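Para: Xuelian Dong
De: Peiyu Deng
Asunto: cómo va lo de las toallas (informe de avance, segunda parte)
25 de noviembre de 2011

Hola, Xuelian:

Te prometí este informe antes de que cerraras las cuentas y llego por los pelos, ya lo sé. Como la otra vez me dijiste que preferías que te lo contara como te lo cuento por teléfono, pues allá voy, y si algo te falta para la carpeta me lo pides y te lo mando en limpio.

Lo primero, el estado general: vamos bien. El manual de doblado y guardado de la ropa blanca de Drulbridge está escrito casi entero. Faltan el capítulo de los albornoces (¡los odio!) y la hoja plastificada que irá colgada en cada cuarto de lencería. Lo demás ya se puede leer, y Haoran Liang se lo ha llevado dos veces a casa y me lo ha devuelto lleno de rayas rojas, que es lo que le pedí.

La toalla de mano

Casi todo este trimestre se nos ha ido en la toalla de mano gris. Cuando empezamos en agosto yo pensaba que la resolveríamos en una tarde, porque es la pieza más sencilla del catálogo, un rectángulo y se acabó. Pero resulta que en Drulbridge cada planta la dobla a su manera y luego, cuando se juntan las pilas en el armario, no hay dos iguales y la balda se desborda. Qianru Han estuvo con las compañeras de lencería apuntando cómo lo hacía cada una y volvió con cuatro dobleces distintos, todos defendidos a muerte. Uno de ellos lo había traído alguien de un balneario y la verdad es que es precioso, con un rulito delante, aunque ocupa el doble.

Al final nos hemos quedado con el doblez en rectángulo: la toalla bien estirada, se dobla hasta que queda el paquetito, y el lomo siempre mirando a quien abre el armario. El lomo es el lado redondeado, el que no enseña bordes. Parece una tontería, pero el armario cambia por completo cuando todos los lomos miran hacia fuera.

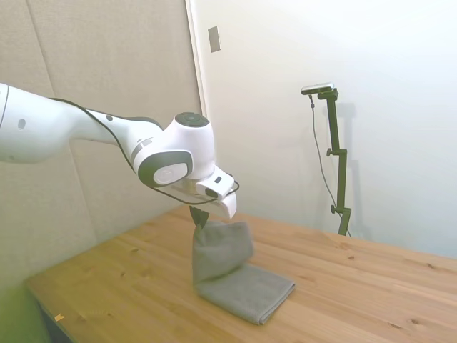 Lo que más nos ha costado es escribir por dónde se coge. En el primer borrador yo había puesto "levantar la toalla con cuidado", y Haoran me escribió al margen: "¿con cuidado cómo?". Tenía toda la razón. Si la coges por una sola capa, el resto se queda en la mesa y se te deshace el paquete en la mano. Si metes los dedos por debajo y la llevas apoyada, llega al armario como salió de la mesa. Ahora el manual lo dice así, en dos frases, y con un dibujito de Qianru que vale más que mis dos frases.

También hemos discutido bastante sobre el tejido. Las toallas que se compran ahora no son todas iguales: unas tienen el rizo más gordo y otras una textura más fina, y las gordas tienden a abrirse solas en cuanto las sueltas. Yo quería una norma para cada una, Haoran quería una sola para todas. Ha ganado Haoran (me cuesta escribirlo, pero es así). La única diferencia que hemos dejado es que las de rizo grueso se aplastan con la palma abierta antes de apilarlas, desde el lomo hacia fuera.

La mesa

Aquí sí que te tengo que dar las gracias, porque la partida para la mesa la defendiste tú. Pino claro, tablas largas, y espacio de sobra por todos los lados para trabajar con una pieza sin ir dándote codazos con la siguiente. Te acuerdas de que yo quería una superficie blanca - me parecía más limpia, más de hospital -, pero Qianru insistió en la madera y ahora no la cambiaría. Sobre el pino una toalla gris se ve perfectamente, con sus esquinas y sus bordes, y cuando un doblez va torcido te salta a la vista sin medir nada. Además las juntas de las tablas nos sirven de guía: pones el borde de la toalla paralelo a la junta y ya tienes media faena hecha. Eso no lo habíamos previsto y ha acabado entrando en el manual como truco.

El único pero es que la madera pide mimo. Nada de dejar encima ropa mojada ni de apoyar vasos (lo digo por mí, que ya dejé un cerco de café la primera semana). Le hemos dado una mano de aceite y le daremos otra antes de terminar.

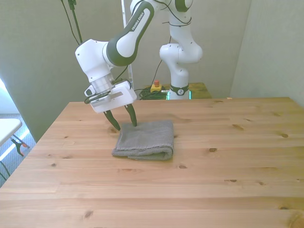 De lo que pasa en los armarios te cuento menos, porque esa parte acaba de arrancar. Hemos empezado por el de la segunda planta, que es el más pequeño y el que peor estaba. Sacamos todo, lo miramos pieza por pieza y apartamos lo que tenía hilos sueltos o manchas sin remedio. En el inventario del edificio constan 964 toallas de mano. De esas, 118 se han dado de baja y han pasado a trapos de limpieza, que hacían muchísima falta. Para cubrir el hueco se han pedido 200 nuevas a Leitner, todas grises y todas de la misma medida, y con eso debería haber margen para la temporada fuerte. El albarán te lo mando aparte, que lo tengo en la otra mesa debajo de no sé cuántas cosas.

Las pilas las hacemos bajas. Ya sé que en la propuesta pone "aprovechar al máximo la altura de las baldas", y lo escribí yo, pero en cuanto una pila sube demasiado se inclina y la gente tira de la de en medio. Prefiero baldas con aire. Si te parece que esto hay que justificarlo como cambio respecto a la propuesta, dímelo y te redacto un párrafo serio.

La gente

Xuelian Kong vino a probar el borrador sin haberlo visto nunca, que era la idea: le dimos las hojas, la mesa y un montón de toallas, y nosotros callados. Se atascó en el paso del giro. Yo había escrito "girar la pieza" y no decía hacia dónde, así que la giró para un lado, luego para el otro y al final me miró con una cara... Ya está corregido. También nos pidió letra más grande, y tiene razón, porque en los cuartos de lencería la luz es mala y las hojas se van a leer de pie y con las manos ocupadas.

En Gresotthorpe se han enterado de lo que hacemos y preguntan si les podemos pasar el manual cuando esté. Yo les he dicho que sí, que por mí encantada, pero que te lo consultaba primero. ¿Me dices algo?

Lo que queda y lo que necesito

Queda el capítulo de los albornoces, la hoja plastificada y los armarios de las plantas que faltan. Los albornoces los va a escribir Qianru, que tiene más paciencia que yo con los cinturones. La hoja la quiero hacer con los dibujos y muy poco texto, y para eso he pedido precio a Brurnov, que nos imprimió lo del año pasado y quedó muy bien. Todavía no me han contestado.

De dinero estamos dentro de lo previsto. Lo único que te pediría es pasar lo que sobró de la partida de la mesa a la de imprenta, porque plastificar en tamaño grande cuesta más de lo que yo había calculado. Si puede ser, perfecto, y si no, las hacemos en tamaño cuartilla y ya nos apañaremos.

Y una cosa más, que se me olvidaba: las etiquetas de las baldas. Haoran las quiere con el nombre de la pieza y yo con el nombre y el dibujo. Seguimos sin ponernos de acuerdo, así que si tienes opinión, este es el momento.

Un abrazo,
Peiyu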